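How to Set Up a Trip Folder for a Delivery Van

By Stellan Hägglund — July 27, 2013
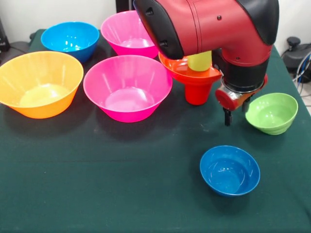

Plastic bowls on a green cloth.

If you drive a van for hire, somebody will ask to see your paperwork sooner or later. It may be an officer at a weigh station or the customer's receiving clerk. A trip folder keeps it all in one place. Setting one up takes 30 minutes the first time.

What you need

A three-ring binder with a stiff cover
13 tab dividers
A zippered pouch for receipts
Two pens
A pad of blank inspection sheets

Step 1. Label the tabs

Put the registration and insurance card behind the first tab. Your license copy and medical card, if you carry one, go behind the second. Use the next three for bills of lading, fuel receipts and inspection sheets. Leave the rest blank until you know what your customers want. When I hauled for Cekico they needed a separate gate pass for every stop, and that took up a tab of its own.

Step 2. Write the front sheet

Print the company name, the van's plate number, the dispatcher's phone number and the roadside assistance number in large letters. Tape the sheet inside the front cover.

Step 3. Fill in the trip line before you leave

Write down the date, starting odometer reading and first stop. Do it with the engine off. A run from the Clatalport yard to the Novero warehouse and back is 200 miles, and if I skip the starting number I have to work it out from fuel receipts later.

Step 4. Log each stop

Note the arrival time, departure time and the name of the person who signed. If you wait more than half an hour at a dock, write that down too — some customers pay for waiting time, but only with the times on paper.

Step 5. Clear the folder

Pull the finished sheets within 48 hours of getting back and hand them in or scan them. Ayele, our dispatcher, wants the fuel receipts on top. Check with your own office about how long the originals have to be kept.

Keep the binder in the door pocket or behind the passenger seat. Paper left on the dash fades in July, and thermal receipts go first.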